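Sorting the cable drawer, finally

I spent most of a Saturday-type afternoon in September on the cable drawer, the deep one under the printer. It had stopped closing. I took everything out and put it on the floor, which is the only way I can do this kind of job.

My rule is simple. If I know what a cord goes to, it stays. If I don't, it goes in a shoebox with the month written on the lid, and after 4 months the shoebox goes to the recycling counter at Tunstall. Power strips get checked for cracks and scorch marks. Adapters get a strip of masking tape with the name of the device on it. I used to write on the plastic with marker but it rubs off.

Coiling took the longest. I wind each cord loosely and close it with a twist tie. Tight loops around the hand put a kink near the plug, and that is where two of my old chargers split.

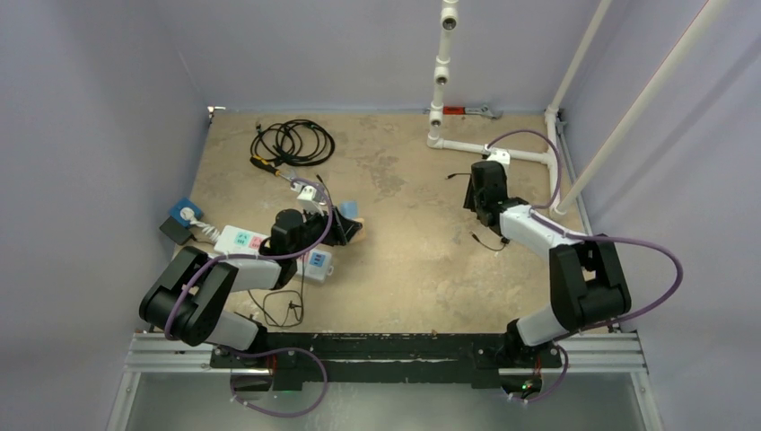 Rosine Huet wrote in to say that she hangs her power strips on hooks inside a closet door and keeps only adapters in a drawer, sorted by voltage. I may try the hooks. My closet door is hollow, so I would need the right anchors.

The drawer closes now. The printer cord still has to be replaced with a longer one.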